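Ridarier hand-held gripper kit: progress report to the Bevan fund
Prepared by Ingvild Fagerlund, with test notes from Gholamreza Rahimi
24 December 2023

Status

The review of the Ridarier kit is on schedule and within budget. Purchase, setup and the first round of household recordings are finished. The second round started in November and is still open. Two items need a decision from the fund and are listed at the end.

What we are reviewing

The kit is sold as a pair of hand-held grippers with a camera on each, a charging dock and a license for the Zesska upload software. The operator does household tasks with the grippers in place of bare hands, and the recordings are used to train a robot arm with matching fingers. The fund asked us whether the kit is good enough to lend to the four partner groups, and what it would cost to keep it working over a full year.

Work done in this period

We planned 1000 recordings for the first round and made 1058. After checking, 932 were accepted. The rest were rejected for tracking loss, for a file that would not open, or because the operator had forgotten to return to the start position. Tracking loss was by far the most common cause. It came up mostly on plain tabletops and white counters, and much less on patterned cloth.

Upload was slower than the seller's material led us to expect. A full session has to be copied off both units before either one can be used again. Gholamreza has written a short script that copies the two units one after the other without anyone standing by, and it will go to the partner groups with the kit.

The setup guide is clear up to the calibration step, where two pages describe an older version of the software. We have written our own page to replace them.

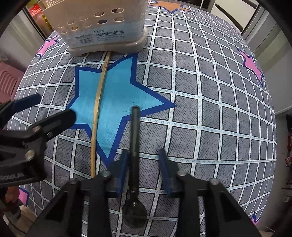

Small kitchen items are the main subject of the second round, and they are where the finger pads matter most. The seller offers a hard pad and a soft pad. We have moved to the soft pad for everything with a narrow or rounded handle. Spoons were on the list from the start, and the black one with the long handle is a useful test piece: held upright between the two blue pads, with the bowl down under the gripper body, it leaves little surface for the fingers to press on. Thin sticks are harder again. The bamboo one has a bend in it and lies nearly flat on the bedspread, so the operator has to come in low. We have set a separate task sheet for thin items, with a slower approach and a pause before lifting.

Work on soft surfaces was not in the original plan. We added it after two partner groups said that much of their tidying work happens on beds and sofas. Fabric gives way when the fingers push down, and operators who trained on tables tend to press too hard at first. Half an hour of practice is enough to correct this.

Faults and repairs

One trigger spring failed and was replaced under warranty. The replacement took longer to arrive than promised. One charging cable was damaged by us and bought new. Pads wear at the tips. We now inspect them before each session and keep a spare set in the case.

Operators reported tired wrists after long sessions. We have set a limit of 59 minutes per sitting in the software timer, the highest value it accepts below the one-hour setting, and complaints have dropped.

Comparison with Troltach

The Troltach kit was borrowed for a short trial. It is lighter and its software copies files faster. Its fingers open less wide, and it dropped tracking more often in small rooms. We do not recommend changing over at this point, but the trial was too short to settle the matter.

Next steps

Finish the second round, including the thin items sheet. Train one operator from each partner group. Send the revised calibration page to Ridarier and ask for a corrected guide.

Decisions requested

1. Approval to buy two more sets of soft pads from the repairs line.
2. Permission to extend the Zesska license to the partner groups before the lending period begins. The present license covers our office only.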